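Robot Manipulation Studio
Handout 6: The Filter Problem

Okay, welcome back! If you missed last week, get the notes from Yabsira Alemneh, hers are better than mine anyway. This handout covers the coffee task, which is the big one for the middle of the term, and it's due the Sunday before November break. Your whole team turns in one write-up.

First, where we are. Every team has a working arm and a working wrist camera, and you've all done the block stacking and the cup. Blocks are stiff. Cups are stiff. You could get away with closing the fingers until the motor complained, and most of you did (I read the logs, Team Grukell). Paper is a whole different animal. A basket filter has almost no weight, it bends wherever you touch it, and the pleats spring back a little when you let go, so the shape your planner thinks it's holding is never quite the shape in the fingers.

I want you to think about the task in stages, and I want your code split up the same way. Pick one filter off the stack. Carry it over. Lower it through the open top of the machine. Let go without dragging it back out with you. That last stage is where I expect most of your grief to come from, so leave time for it!
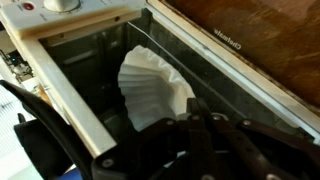 A word about the approach angle. Coming straight down feels natural, and it's what the sample planner does, but the linkage on these grippers is wide and you need room for the bars as well as the fingertips. Munther Yammine's team tilted the wrist and came in from the side, and they had a much easier time with clearance. The price is that the fingers cover up more of the filter in the wrist view, so your vision code has less white paper to look at right when you'd like more of it. Pick your poison, then tell me in the write-up why you picked it.

About the training data. The shared folder now has 3,874 clips from all the teams together. Selamawit Derese went through the whole pile (thank you, thank you) and marked 1,964 of them as clean placements. Please use her labels and don't make your own set, or we can't compare numbers between teams. Clips where the filter lands but lands folded are labeled "partial." Don't toss those! I think they're the most useful ones we have, and Team Flaltholm already got a nice bump from keeping them in.

For grading, you get 30 trials in a row on demo day, no code changes in between. You can reset the arm by hand. You can't fluff the filter by hand once it's in the gripper. I'll be standing right there, and so will Mesfin Hadgu, who is a lot stricter than I am.

Your write-up needs a plot of finger force over time for one good trial and one bad one, on the same axes, with units. I took points off for missing units last time and I'll do it again. Add a paragraph on what you think went wrong in the bad one. A guess is fine if you say it's a guess.

Lab is open until 9 p.m. most nights. Yeshi Fikre has the key to the parts cabinet if you strip a bolt on a finger link. Check those bolts before every session, by the way, they work themselves loose.

Reading for next time: the chapter on soft contact, skip the proofs. Bring questions about grasp force because we'll start with those.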